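Roltell two-arm imitation learning kit, one month in

I bought into the Roltell kit for one reason: I wanted to try the two-phase training recipe that Hnat Antoniuk wrote up for it, and I didn't want to spend a year building hardware first. So this is half a review of the kit and half a review of the method, and I like one of them a lot more than the other.

Quick version of the method. You record demonstrations of a whole task, both arms together. Then you train one policy on everything, and a second pass only on the stretches where a gripper is touching something. Hnat calls those the contact windows. The idea is that most of a demo is arms flying through air, and the policy gets really good at flying through air and stays bad at the part you care about!

My test task was a zippered paddle case, because it's soft on the outside, stiff in the middle, and has a zipper running around the cover (I have ambitions). I recorded 1,363 demos on it. My wrists would like a word with me.
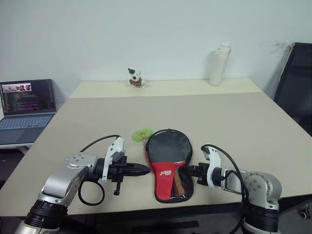 Right gripper up against the side of the case.

So, does the second pass help? Yes, and more than I expected. I ran 30 trials with each policy, scoring a trial as good if both grippers got to the case and stayed on it. The plain policy managed 8. With the contact windows added it got 20. I shuffled the order so I couldn't fool myself, and Hartmut Buschmann went through the logs and scored them again without knowing which was which. Same numbers.

Where it still struggles is soft, lumpy stuff near the case. Put a plush toy next to the thing you want and the left arm gets shy. I think the windows are cut too tight, so the policy never learns how to come in around clutter. Widening them in the config helped a bit, but then training takes forever on my machine. 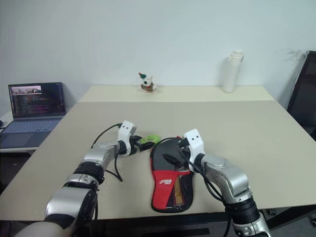
Right gripper in over the case, left one pointing in toward the center, with the green plush close to the left fingers.

Now the kit. The arms are lovely, smooth and quiet enough that I can take calls next to them. The cables are my big gripe — there's a lot of loop up top and it likes to wander down onto the table, right where you're working. Mendonça sells a clip set that might fix it, and I wish something like that came in the box. The recording software (it's a rebranded Bralero, as far as I can tell) is fine once you learn to save after every demo. I lost a whole evening before I learned that.

Would I buy it again? For the method, yes, no question. For the zipper, ask me in April. I haven't gotten one all the way open yet, and the pull tab is winning.

Four stars.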